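Tool roll: which way up do the tools go, and how do I stop them sliding out?

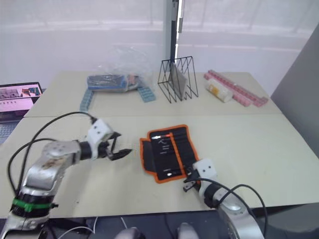 I bought a fabric tool roll to replace a steel cantilever box that weighed more than what was in it. I use it for small adjustment work, mostly hinges, cabinet catches and the odd bicycle. The thing I can't settle is the order of folding. Mine is black with an orange border, elastic pockets down the right and a folded flap on the left, and when it is laid out flat the slim tools sit well enough in the pockets. Once rolled and carried by the strap, two or three of them work their way out of the open end and collect at the bottom of my bag. I have tried rolling from the left and from the right. I have also tried putting the longest ones in the middle, which made a lump.

Does the flap go over the tools before rolling, or is it meant to wrap round the outside? There were no instructions with it. The label only says Clidel and gives a washing temperature.

Ona Laur

Likden

Flap first, then roll. The flap is there to keep the tips from rubbing on the next layer and to close off the open side of the pockets. If you wrap it round the outside it does nothing except pick up dirt.

Order that works for me:

Lay the roll on a flat surface with the pockets facing up. A table is better than your knee, as the fabric needs to be pulled square before you start.

Push every tool down until it touches the bottom seam. Elastic grips the shaft and will hold a tool half way down quite happily, so it looks seated when it isn't. This is the usual cause of tools creeping out.

Fold the flap across and smooth it from the fold outwards.

Roll from the end with the heaviest tools, keeping it tight for the first two turns. The rest can be looser. If the core is slack, the whole thing telescopes when you carry it upright.

Strap at the middle of the roll, not near an end.

On length: put the longest tools at the end you start rolling from, so they form the core. In the middle they make the lump you describe. Anything longer than the pocket plus the flap doesn't belong in that roll. I have a 203 mm screwdriver that I gave up on and now carry separately.

Lill

mine does the same, I put an elastic band round it

Nelline

I agree with most of the above but would check the elastic before blaming the folding. If a pocket has held a thick handle for a few months it will not grip a thin one afterwards. Hold the roll up by its top edge over a bed or a towel. Whatever drops out is in the wrong pocket. Swap it with something thicker and try again.

If the elastic has gone altogether, a line of stitching down the middle of the pocket makes two narrow ones. Use polyester thread and go over the top edge twice – that is where it tears. A domestic machine will manage it with a size 100 needle if you take it slowly over the border.

Also, wipe oil off the tools before they go in. Oily shafts slide, and the elastic doesn't like it either.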